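Snack corner, round two

June 17, 2021

Quick one today, I have to be out the door soon and there's still laundry on the bed.

So the snack situation. We moved to the Garkham place last September and ever since then the snacks have lived wherever. Top of the fridge. My desk drawer. One bag of chips behind the couch, found it while looking for the remote. I finally gave up and set aside one small spot for all of it, with walls on three sides so stuff can't slide off the back. Hooks up top. A basket on the side. Done in one evening, mostly.
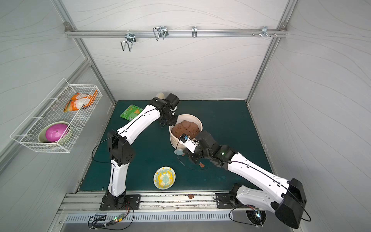 Cookies were the hard part. I used to keep them in the bag with a clip and they went stale anyway, plus you never know how many are left until it's too late. I got a tall tin from Bondurier, nice tin, terrible lid, gave that up after 4 days. Now they just get piled in the cream bowl with the ribbed sides and they go fast enough that stale isn't a problem. Crumbs are a problem. There's one on the front rail right now and a few bits on the mat by the bowl, so the dark green mat maybe wasn't my smartest pick, everything shows. Still easier to wipe than the old cloth one, which held on to crumbs like it was saving them for winter.

The wire basket I go back and forth on. Holds more than I thought, a bag and two bowls are in it and it's not full. But it's mesh so anything small is going to fall right thru. No loose nuts, no hard candy. I looked at the closed kind from Sudon and didn't want to pay for it.

Chips stay flat on the mat for now. They could go on the hooks if I had clips that fit, the ones I've got are too thick. Wanted to try the Ccori ones but they're out of stock untill who knows.

Still to do: labels (probably won't), a small bowl just for wrappers, and a better spot for the tea, which is currently in a shoe box. Ok, laundry. More later this week if I get the clips.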